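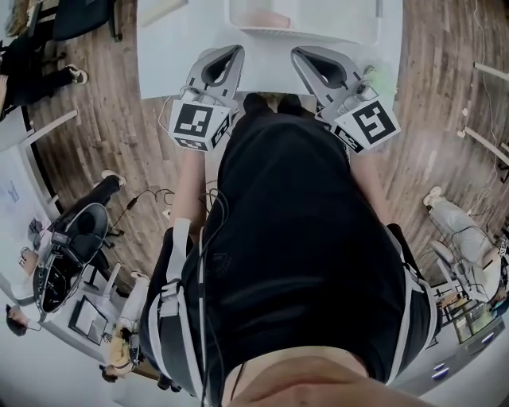 A white table with a tray on it at the Londia workroom, where the Gresier sorting sessions take place.

Gresier opens second round of small-item sorting sessions at Londia

Gresier will run a second round of its table sorting sessions at the Londia workroom beginning in February. The sessions cover the small household goods that come in with donated boxes – toys, soft items, kitchen pieces and other loose things that are hard to shelve and easy to lose.

The first round handled 793 items. Of those, 567 were matched to a tray and passed on to Ramalho, the reuse shop that takes most of the finished stock. The rest went to recycling or are being held until a pair or a missing part is found.

Each session lasts 90 minutes. Items are brought to a table a few at a time and placed in shallow trays by type. Trays are then labeled and moved to the shelves along the back wall. Soft toys and fabric pieces are kept apart from hard goods and go out in their own boxes.

"Small things used to sit in a bin for weeks," said Graça Sampaio, who manages the workroom. "Now a box that comes in on Wednesday morning is usually sorted by the end of that day. We kept the tables clear and the trays small, and that made most of the difference."

The room has had a few changes between rounds. The sorting tables have been moved farther apart to leave more space for chairs, and there are now 2 drop-off points near the entrance. Boxes should be left at the one on the right unless they contain glass.

Myroslav Yatsenko, who set up the tray system, said the labels will also be simpler this time. "We had too many categories. People would stand there holding a spoon and wonder which of four trays it belonged in."

Ramalho will collect finished trays twice a week. Judite Nogueira, the shop's stock manager, said soft toys sold fastest last time and that the shop has set aside more shelf space for them.

Boxes should be no larger than one person can carry. Batteries, medicines, and opened food cannot be accepted. Donors who want their boxes or containers back should write their name on the bottom.

To arrange a drop-off or ask about a place at the tables, contact Maribeth Abella at the Gresier office.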